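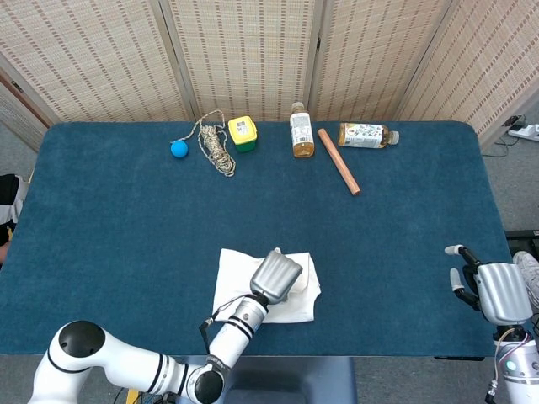 Table with blue felt, folding screen behind

Oltow support desk
Subject: Site plan is turned on the district map, and the buildings under Šindelář are missing in search
Product: Oltow Building Register, hosted by Wemurance
Status: Solved, one part still open
Priority: Normal

Opened by customer, Friday, 9:20

Good morning,

I am responsible for the online register of historic buildings in Dendanness. We have over 2,000 records, from the railroad station to the small workers' houses by the canal. I have two problems and I am not sure if they belong together. If you prefer, I can open another ticket.

First problem. The old site plan of the station quarter is placed as a layer on top of the modern map. Until the update in August it was correct. Now the plan is turned a little to the left, so the church stands in the middle of the street and the front of the hotel does not meet the square. When I zoom in, the mistake becomes larger. The other old plans are good, only this one is wrong.

Second problem. Many houses in this quarter were designed by the office Šindelář. When a visitor types the name without the special signs, as almost everybody does, the search gives no results. When I type the name with the signs, I receive some of the houses but not all of them. I know from our paper list that there must be 41.

What I have tried already:
- Emptied the browser cache and tried in another browser. Same result.
- Logged out, to see what the visitor sees. Same result.
- Uploaded the plan again from the original scan. The plan was still turned.
- Opened one of the missing houses and saved it again without changes. It did not appear in search.

Thank you in advance for your help.

Reply from support, Friday, 11:05

Thank you for the clear list, it saves us time. I think these are separate problems but we can keep them together.

For the plan: please open Layers, then the plan, then Control Points. How many points do you see, and is the box "Keep north up" checked?

For the search: please open one house that is found and one that is missing, and copy the architect field from both into your answer. Please copy, do not type it again.

Customer, Friday, 13:40

I see two control points, one on the corner of the station and one on the church tower. The box is checked. I did not check it myself, and I do not remember that it was there before.

The architect fields look the same to my eyes:
Found: Šindelář
Missing: Šindelář

Reply from support, Friday, 14:30

They look the same, but they are stored differently. In the first one, each letter with its sign is one character. In the second one, the letter and the sign are saved as separate characters, and the search treats this as another word. It happens often when records are imported from a spreadsheet made on a different computer. Were the missing houses imported?

About the plan, please uncheck "Keep north up." The person who drew your plan did not put north at the top, and the update checked this box for all layers. Please also add more control points. With so few, the plan can move and turn, but it cannot correct the paper if the paper has stretched. Choose building corners that still exist, far from each other. Do not use trees or the edges of sidewalks.

Customer, Friday, 16:15

Yes, the missing houses came from a spreadsheet which our former office prepared.

I unchecked the box and the plan turned back to its place. Then I added points on the hotel, on the bridge and on the old school. Now the church is on its own lot and the hotel meets the square. At the south end there is still a small difference near the freight shed, but I believe this shed was rebuilt in another position, so maybe the plan is right and my expectation is wrong. I will look in the tax maps.

Reply from support, Friday, 16:50

Good. I have run the text repair on your architect field and rebuilt the index. Please search again with the signs.

Search without the signs needs a setting on the Wemurance side. I have sent them the request and I leave this part open.

Customer, Friday, 17:10

With the signs I now receive the complete list, the same number as on paper. I also found that one villa was in the list under the wrong street, I corrected it by myself.

Please write to me when the other setting is ready. Until then I have put a link to the full list on the page of the quarter.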